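Visit to Karstead: the Rakitero driving kit
Posted 26 September 2020

We run a small fleet of delivery vans and have been looking at add-on driver assistance for two years. In the spring Karstead invited seven people from three firms to their workshop in northern Germany for a day with the Rakitero kit. These are my notes, typed up late because of everything else this year.

The workshop
Karstead rents two bays and an office at the back of a truck dealer. One bay is for fitting and the other is for bench testing. A kit was laid out on a table so we could handle the parts: a forward camera, a computer the size of a shoebox, a wiring loom, a steering motor that fits behind the wheel, and a stop switch. The camera is bought in from Løken. Everything else is put together on site.

Cledwyn Prydderch ran the day and gave a short talk. The kit steers within a lane and holds a set speed. It does not change lanes, it does not handle junctions, and it does not read direction signs. The driver keeps hands on the wheel and gets a tone if the system loses confidence in the lane. I was glad to hear that first, before any slides.

Fitting takes two people 10 hours on a van they know. On a model they have not seen before, allow two days. The steering motor bracket is the part that varies, and they cut those in-house.

The drive
After coffee we went out in turns. The route used ordinary public roads, and Prydderch wanted us to see places where the kit should hand back control as well as places where it should work. The first of these is an approach to a traffic island, where hatching and solid lines spread out across the road and oncoming traffic passes on the far side.
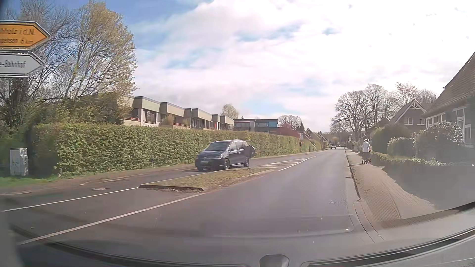
The planner treats an island as a handover point. The tone comes early, the driver takes over, and the kit offers to resume once it has had a clean lane for four seconds. On my turn it offered sooner than I expected and I let it wait. Resuming is one press on the stalk. Ignoring the offer costs nothing, and it does not nag.

Out between the fields the job is simpler. There is a solid edge line on the right and dashes down the middle, and the kit uses both. What I wanted to check was low sun and tree shadow, which has been the weak spot in the other system we tried. That was the Hernance unit, which we had on loan last year. It gave up on a tree-lined road most mornings. Rakitero held the lane on both of my passes. The steering corrections were small, and I could feel them in the wheel but not in the seat.

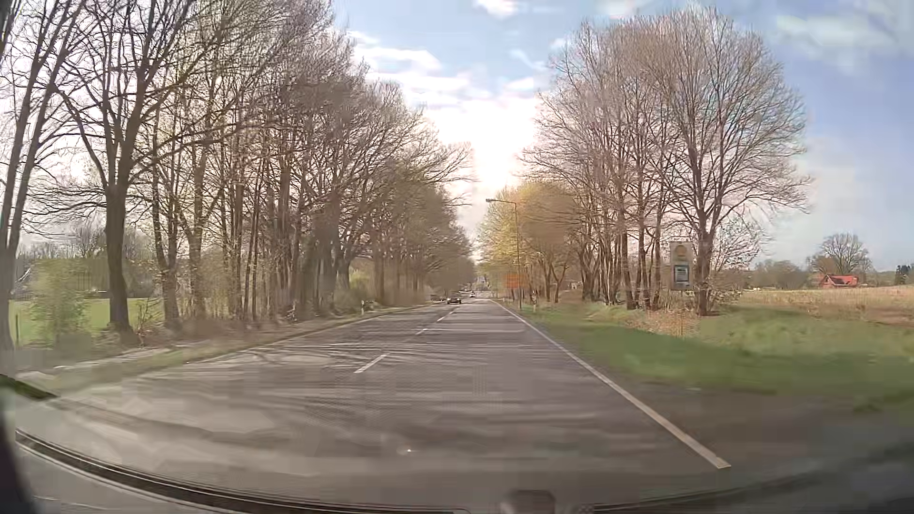 Mared Bellis asked what happens when the edge line is worn away on a road like that, and said most of her routes have no edge line at all. Prydderch's answer was that the kit will run on one line if the other side can be estimated from the edge of the asphalt, but the set speed is reduced. She said she would want to see that on her own roads before believing it. So would I.

In villages the kit is meant to be switched off, and the manual says so in the first chapter. We left it in monitoring mode, where it draws its lane estimate on the screen and steers nothing. With only a faded seam along the middle of the road and a sidewalk on each side, the estimate wandered. It moved toward the seam, then back to the curb, and the confidence bar spent most of the time in red. I would call that correct behavior. A bar in green there would have worried me.

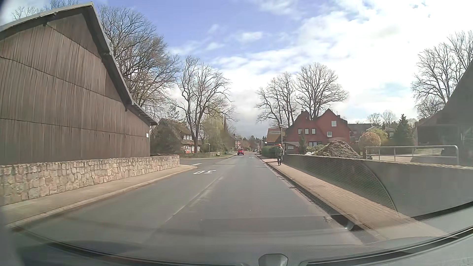

Price and service
The kit is 3,651 euros per van, fitted, with the first year of software included. After that there is a yearly fee, which they would only quote for a whole fleet. Spare cameras are held in stock. Spare steering motors are made to order, and I asked for a delivery time in writing. Calibration has to be repeated after any windshield change, and that means a trip to the workshop or a visit from their fitter at your cost.

The last leg
The return road has a guardrail close on the right and a hedge and sidewalk on the left. Rails have caused trouble for us before – the Hernance unit took a long one for a lane line and crept toward the middle. I watched for that in particular. The van stayed where it should, a little left of where I would drive it myself. Prydderch said the offset from the rail can be changed in the settings, in small steps, by the fleet manager only.

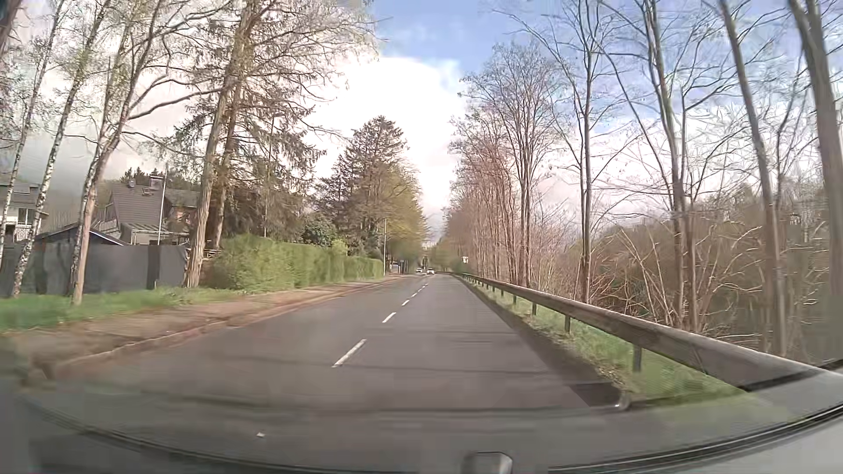 Points I am still waiting on
The yearly fee for a fleet our size.
A list of van models with a finished bracket.
Results in rain. It stayed dry for us all day, and the log they promised to send has not arrived.
The insurer's view. Ours wants the type approval papers for the steering motor before they will discuss it.

We have asked for one van to be fitted on trial, and Karstead has offered a slot.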